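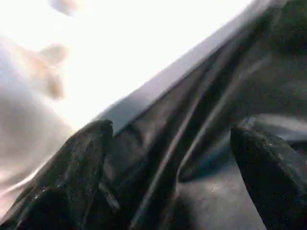
Chapter 2
Pricing a small job

I ran a sewing and repairs shop called Wendach for longer than I meant to, and if you'd asked me in my first August what a job cost, I'd have told you what the cloth cost. That was my whole method! I bought the cloth, doubled the number and hoped. Some months it worked rather nicely, and some months I paid the rent out of my savings and blamed the weather.

So this chapter is about working out a price before you say it out loud. You'll need the ledger you started in Chapter 1 (if you skipped the ledger, go back, I'll wait) and a pencil. A calculator is fine too.

We'll start with the two kinds of cost, because the rest of the book leans on them. A fixed cost turns up whether you work or not: rent, insurance, the phone. A variable cost only turns up when a job does, so thread, cloth, postage and that sort of thing. Most people get the hang of this in a minute and then put their own wages in the wrong column, or leave them out altogether, as I did for two years.

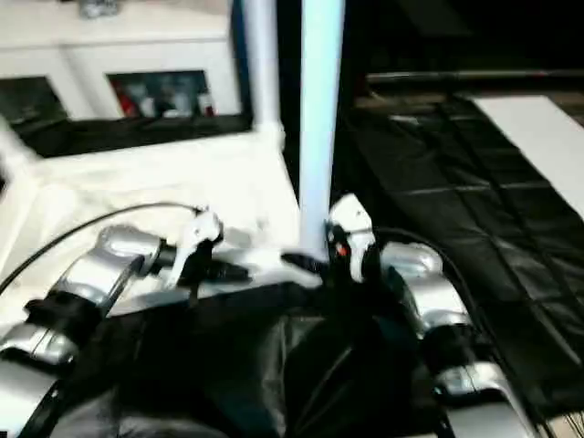

Fig. 2.1 Two arms with white grippers, facing each other across a tabletop.

Say your fixed costs come to £1,000 a month and you want to pay yourself £2,000. That's £3,000 to find before you've bought so much as a reel of thread. Now go through the ledger and add up the hours you can really charge for. I don't mean the hours you're in the building. Answering emails isn't chargeable, and neither is sweeping up or chatting to the customer who only came in for a button (lovely as she is). When I first did this I came out at 105 hours for the month and thought I'd made a mistake, so I added it all up again and got the same thing.

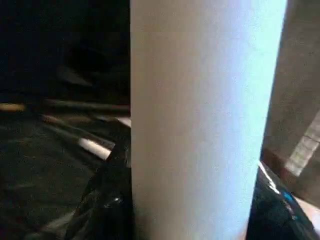

Divide the £3,000 by those 105 hours and you get £28.57. I'd been charging well under half of that. It's a horrible feeling, I won't pretend otherwise, but at least you can do something with a number.

Materials go on top of the hourly figure, at what you paid for them plus a bit for waste and for the trip to fetch them. We'll argue over how big that bit should be in section 2.3, where I've borrowed the price lists from Bogale, a bakery, and Trunarora, who frame pictures, and you'll see they come at it quite differently.

Before you read on, pick one job from your own ledger, preferably one you remember grumbling over. Write down what you charged, the hours it took and what you spent on materials. Keep the page handy, as you'll need it for the first exercise.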